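Quién firma las alegaciones

Llevo desde septiembre leyendo el expediente de la nueva ordenanza de residuos de mi ciudad, una tarde sí y otra no, con café. 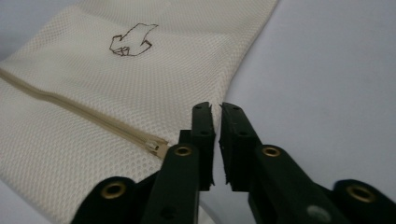
¿Quién presenta alegaciones a una ordenanza municipal? En este caso, sobre todo empresas con asesoría jurídica propia y asociaciones que las agrupan. Los vecinos a título individual presentaron 11 escritos de un total de 186.

El expediente tiene 637 páginas y se puede consultar en la web del ayuntamiento, aunque el buscador no funciona y hay que bajarse los anexos uno por uno. El plazo de información pública fue de treinta días hábiles y coincidió en buena parte con el verano.

Lo que más me interesaba era el artículo sobre los contenedores de textil. En el primer borrador, la concesión se dividía en cuatro lotes por distritos. En el texto aprobado hay un lote único. Entre un borrador y otro hay dos escritos que piden exactamente ese cambio, uno de Dremon y otro de Camuvo, con párrafos enteros iguales. El informe técnico que los acepta ocupa página y media y habla de economías de escala, sin cifras.

Esto no prueba nada raro. Presentar alegaciones es legal y está para eso, y puede que el lote único salga más barato. Pero en el registro de reuniones de la concejalía aparecen tres encuentros con Dremon antes de que se publicara el primer borrador, y ninguno con Dauda, la cooperativa que lleva años recogiendo ropa en el barrio de Romer. Dauda también alegó. Le contestaron con una frase tipo: «Se desestima por no ajustarse al modelo propuesto».

He pedido por transparencia las actas de esas tres reuniones. La solicitud es la número 571 del año y la respuesta, de momento, es que no se levantó acta. He vuelto a escribir para preguntar si hay al menos un orden del día – algo tendrían apuntado para convocarlas.

Si alguien quiere mirar el expediente, las alegaciones están en el anexo IV y las respuestas en el VI. El V son planos. Cuando me contesten lo pongo en esta misma entrada.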